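Visit report: Kellolen Field House open day

We drove out to Noonan on Sunday for the Kellolen open day, mostly to find out if our under-14 and under-16 girls could train there over the winter. Our school gym lease ends in November and the district has already told us the floor will be closed for refinishing.

Doors opened at 9:30. Parking is on the north side, off Grarnus Road, and the lot was nearly full by the time the first tour left. Sign-in was a clipboard on a folding table.

Gearóid Quinlan runs court bookings and took our group through. The main hall has 11 volleyball courts on sport tile over concrete. I asked about the concrete because two of our setters had shin trouble last season. He said there is a foam layer under the tile and let us jump on it for as long as we liked. It felt softer than our school floor, though not as good as sprung wood. Nets are Trendeo systems with floor sleeves, and the height change from girls' to boys' takes a couple of minutes per court. Ceiling height is fine everywhere except courts 1 and 2, where a duct runs low over the back line.

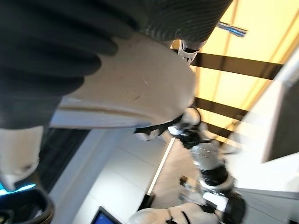 Seating was the weak point. Kellolen lists 1366 seats, but a good part of that is pull-out bleachers that block two courts when they are open. On a normal tournament day parents should plan on bringing a chair.

At 11:00 there was a free clinic for middle-school players. Jhun Ambrosio coached it, with 2 assistants. He spent most of the hour on serve receive, with short lines and a lot of touches, and he stopped the drill only a few times. Three of our girls joined in. One of them, who usually hates passing, asked if he does private lessons. He does, on weekday evenings, but the list is full until after the holidays.

Court rental is by the season block. The quote for our two teams, two evenings a week on one court, came to $3614, lights and ball carts included. That is more than we pay now. Early evening slots are gone, so we would be looking at 7:30 to 9:00, and that is late for the younger group on a school night.

Other notes: the locker rooms are clean but small. The snack bar takes cards only. There is one athletic trainer on site during tournaments - none during rentals, so teams bring their own first aid kit and ice.

Quinlan will hold a slot for us until the end of next week. Parents who have an opinion on the late start should email the club before then.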